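# The sorting arm: questions I keep getting 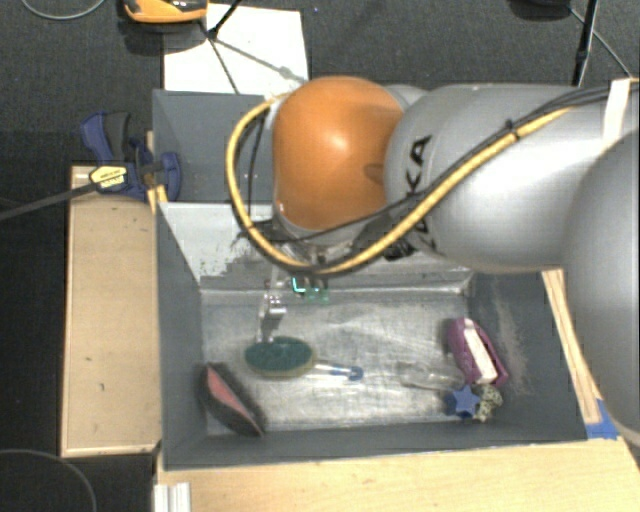 *Bin, brushes and the usual tangle of cables.*

**What is it meant to do?**

Pick odds and ends out of a bin, one at a time, without me touching anything. I call the project Witora. It lives in our shared workshop in Serkbridge.

**Is that a proper industrial arm?**

Yes, it's a KUKA, and it's far too big for what I'm asking of it! I'd have been happy with something desk-sized, but this came up second-hand and I lost my head a bit.

**Why brushes?**

Bristles squash, handles slide, and every brush wants to be grabbed differently. The little blue star is a doddle by comparison. Clear plastic is my worst enemy – it hardly shows up against a shiny floor, so I keep a piece in the mix.

**Did you make the gripper?**

Some of it. The narrow finger is on its third version (the first two bent). I'm still fiddling with the tip.

**Doesn't the yellow cable catch?**

It did, twice, in August. I now leave a generous loop near the wrist and tie the rest down along the arm. Check yours with the arm at full stretch before you tighten anything.

**How do you keep the bin still?**

A bar clamp and plywood. I tried screws first and regretted it.

**How many picks has it done?**

606 at the last count. I want 1,000 before I touch the software again.

**Can I have the code?**

Soon. I need to strip out 60 lines of swearing in the comments first.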